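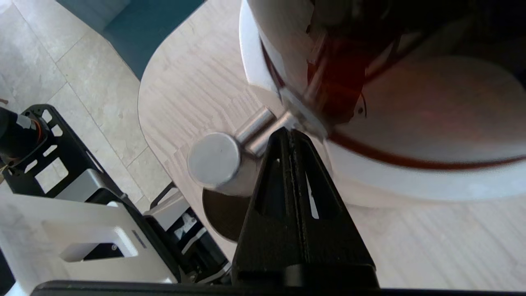 Why does a table have round corners?

Look at the tables in your home. Some have sharp corners and some have a curved edge. A curved edge is kinder to your hip when you run past it!

A wooden top has another nice thing, the grain. These are the pale and dark lines in the wood. They come from the tree. Each year the tree grows a new layer under its bark, so a tree with 40 layers has lived for 40 years. When people cut the trunk into boards, the layers look like long bands.

Try it yourself

Put a sheet of paper on a wooden table and rub it softly with the side of a pencil. If the wood is rough enough, the lines will come to your paper. Do this in two places and compare them.

Flirkville Children's Pages, 25th September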